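# Latch-lid container

A **latch-lid container** (I grew up saying "snap box," and plenty of people still do) is a food storage box whose lid is held shut by hinged tabs, usually one on each side. You'll find them under all kinds of names. My cousin Ansel Quintanilla sells kitchen goods in Premby and swears every customer calls them something different!

## Parts

There's the box, the lid, the tabs, and on most kinds a soft gasket that sits in a groove under the lid. The tabs fold down and catch on a lip along the rim. I like the clear ones best — you can spot last night's soup without opening anything — though clear plastic does get a bit cloudy over the years.

## Sizes

Rectangular boxes stack better than round ones and waste less shelf. My own run from 7 ounces (salad dressing, mostly) up to 50, and the 29-ounce one gets used way more than the rest. Square ones are great for sandwiches, but I've never gotten along with them for leftovers.

## Care

Pull the gasket out now and then and wash it by itself, and let it dry all the way before it goes back in. Tomato sauce stains, so I rinse those boxes right away. Tabs usually wear out at the hinge first. Press them down two at a time, on opposite sides, and the lid seats evenly.

## See also

- Lunch box
- Canning jar
- Butter dish

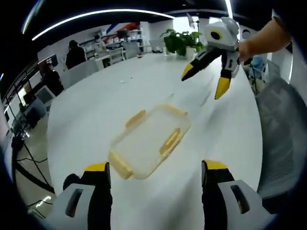

Clear rectangular container with pale yellow latch tabs, on a white table.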